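Two bags, one bed and a bit of a sort-out

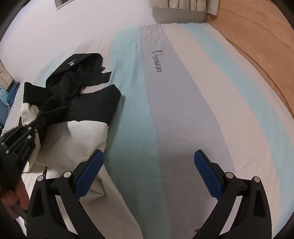

I've decided the spare bed is the best packing table in the house. I've tried the kitchen bench (crumbs) and the lounge room floor (my knees!), and I keep coming back to the bed, where I can chuck everything down and walk around it. It's got the stripy fitted sheet on at the moment, the white and aqua and grey one with "Parisian" written on it in curly letters, and I'm very fond of it even though I've never been to Paris and we're only off to Drosthorpe. The black and cream bag got dumped on there first, all scrunched up with its strap going every which way, and that's how I started on the great bag sort-out of November.

I own far too many bags, you see. Most of them live inside another bag on the back of the laundry door, and every time we go away I pull the lot out, grumble, and stuff them back in. My neighbour Brândușa Barbu reckons you only need two: one for clothes and one for everything that leaks. I've pinched that rule and I'm sticking to it this time.

So the leaky bag gets shampoo, sunscreen and the jar of relish I promised to bring. The clothes bag gets clothes, plus my thongs wrapped in a bread bag, which is how Mum always did it. Anything with a broken zip is going to the op shop rag bin, and I gave myself 15 minutes to decide on the rest so I couldn't get sentimental over a freebie tote.

Still to find: my good hat, the phone charger and the other beach towel. If you've got a clever way of storing empty bags, pop it in the comments, I'd love to pinch that too!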